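Part-time bookkeeper wanted, Perkia office

22 hours a week, mornings mostly. Tuesday is the one fixed day, rest we can work out between us. Start in November, sooner if you're free.

What you'd do: supplier invoices, chasing late payers, payroll for the Rao shop, month-end with our outside accountant. We push thru 400 invoices a month, more before the holidays. Software is Neruseo. Never used it? Fine, takes a day to learn.

Need: two years doing books somewhere, anywhere. Good with spreadsheets. OK on the phone with cranky people.

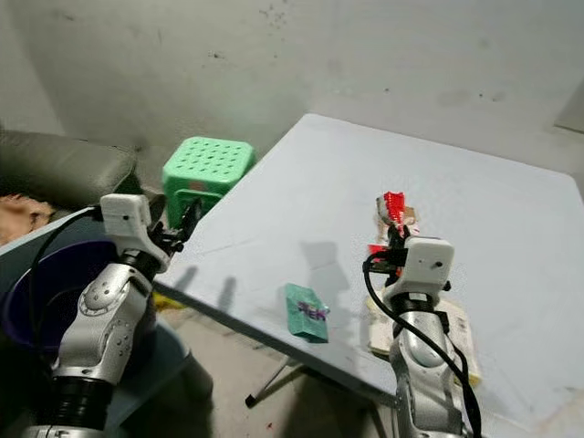

Photo: Markar

Pay is $1,225 every two weeks, paid vacation after 90 days. Free parking out back. Bus 74 stops at the corner.

No cover letter please. Just a resume and a couple lines on when you can work, plus one refrence we can call. Email or drop it at the front desk, attn Marijke Mulder. She's in till 3 most days, out at lunch.

Interviews are short, half an hour, bring ID. We call everyone back either way.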